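Plorkton Play Materials Refurbishment
Interim report to the Unano Fund
Reporting period: to the end of December
Prepared by: Samran Somboon

1. Status

Work on the block sets is on schedule. Work on the tables is behind. Spending stands at 40 percent of the award, and no change to the budget is requested.

2. Block sets

The grant covers 13 sets of painted wooden blocks held at the Stumine and MacAulay sites. All sets have been brought to the sorting room at Stumine. Each block is wiped, checked for splinters and placed in one of three grades: keep, repaint, discard. Blocks with worn corners or small chips in the paint are graded keep if the bare wood is smooth to the touch. Cracked blocks are discarded regardless of color.

Sorting is complete for the Stumine sets. The MacAulay sets were started on a Tuesday and are still open. Marked cubes are sorted with the plain ones and matched to their sets at the end. Unpainted blocks were left out of the original inventory and have been added to it.

3. Tables

The white tabletops were to be cleaned and returned to use without further treatment. Cleaning removed most loose dirt. Scratches, gray specks and some dark stains remain.
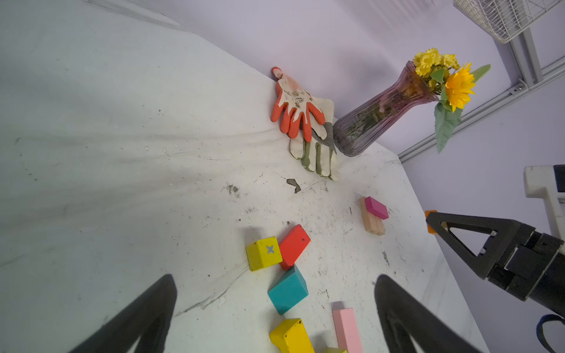

Two cleaning products were tried on the stains, with little effect. A third trial is planned using a mild abrasive paste on a test area of 50 square centimeters. If the paste dulls the finish, the stains will be left in place and the tables used for sorting only. Replacement tops were priced but are outside the scope of the award.

4. Next period

Finish grading at MacAulay. Repaint the second-grade blocks in the existing colors. Run the paste trial and report the result. Return complete sets to both sites, with a packing list in each box.

The target for the return of usable blocks remains 90 percent. A figure for MacAulay will be supplied when grading closes.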